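From: Kamran Bangash
To: structural-pests list
Subject: Re: Ultrasonic units for the Sandhu warehouse

Zubaida Memon wrote:

> Has anyone here run the Prumell plug-ins for mice in a building bigger than a
> house? The Sandhu people have been offered 183 of them for the dry goods
> side, on a two-year lease, and the sales sheet says catches at a test site
> dropped from 523 to 454 after one season. They like it because there is no
> poison near the food. I have to give them an opinion before the end of
> August and I'd like it to be a fair one. I've attached nothing from the sales
> sheet because there is nothing else in it worth reading.
>
> Zubaida

Zubaida,

I'll try to be fair too, but you know where I stand on boxes that hum. I've pulled a lot of them out of walls over the years, and a good number had droppings on top.

Start with the numbers they gave you. A drop from 523 to 454 is 69 mice. Any warehouse can swing by that much between a wet fall and a dry one, or after somebody fixes a dock door. Did they have a second building with no units in it? Did they keep the same number of snap traps in the same places? If the sheet doesn't say, I'd assume no on both until they show you otherwise.

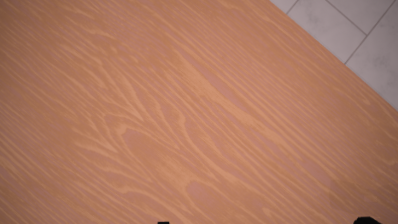 So does high-pitched sound do anything to mice at all? For a few days it can. A new noise makes them shift their routes, then they get used to it, and food is a much stronger pull than a sound they've learned is harmless.

The other trouble is range. Ultrasound doesn't go through cardboard, and it barely goes around a corner. Dry goods on pallets are nothing but cardboard and corners. You could hang all 183 units and still have quiet pockets behind every stack, and the quiet pockets are where the mice were living anyway. I asked the Umora rep about this last year (same kind of product, different color case) and he told me the sound "fills the room." I asked him for a reading taken behind a pallet and I'm still waiting.
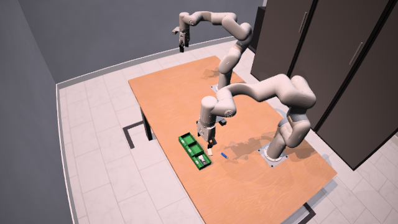

If Sandhu does go ahead, make them decide first how the units get fixed in place. Plug-ins at outlet height get hit by pallet jacks and kicked loose, and nobody checks whether they're still live. Anything that's meant to stay put should be fastened the way those arms are, on a square plate with bolts near the corners. Tape and sticky pads don't last in a dusty building. I'd also want each unit on a numbered map, so your tech can tell a dead one from a missing one.

I should say that Mirna, the bakery supply place, swears by theirs. I went and looked. The month they put the units in, they also got new brush strips on the roll-up doors, moved the trash compactor away from the wall and started sweeping under the racks at night. I'd expect fewer mice after all that with a potted plant in every outlet. They still give the credit to the units, and I gave up arguing.
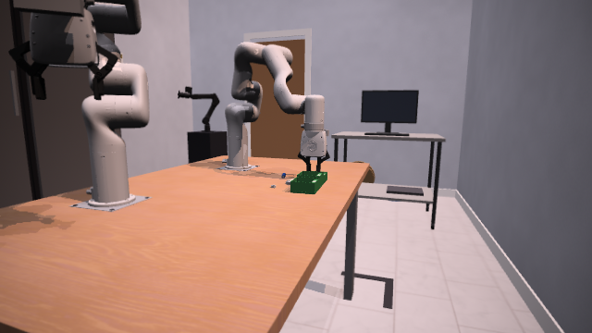

For the money, I'd put exclusion first and do it properly. Walk the outside wall with a flashlight at dusk and look for light under doors, gaps at pipes and chewed weather seal. A mouse needs a hole no wider than a pencil. Check the inside furniture as well, packing benches most of all. On a long wooden table like the one here, I'd run the flashlight along the thin edge of the board and then get underneath it, where crumbs and gnaw marks get missed by anyone who only wipes the top. Then pull stock off the walls far enough for a person to walk behind it – most places won't, and you should put in writing that you asked.

As for "no poison near the food," I agree with them on that, and snap traps in locked boxes already give it to them. That part of the pitch is answering a question you could answer for less.

What I'd ask Prumell for, in this order:

1. The raw monthly trap counts from the test site, with the trap layout before and after.

2. A sound reading behind a loaded pallet, taken by somebody who doesn't work for them. 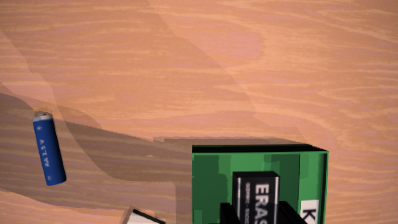 3. A trial in half the building, with the other half left as it is, and no lease payment until the trial is over.

4. The lease terms if counts don't fall, including who pays to take the units down.

If they agree to number 3, I'd be surprised, and I'd also take them more seriously. Post the counts here if you get them, even if they make me look bad.

Kamran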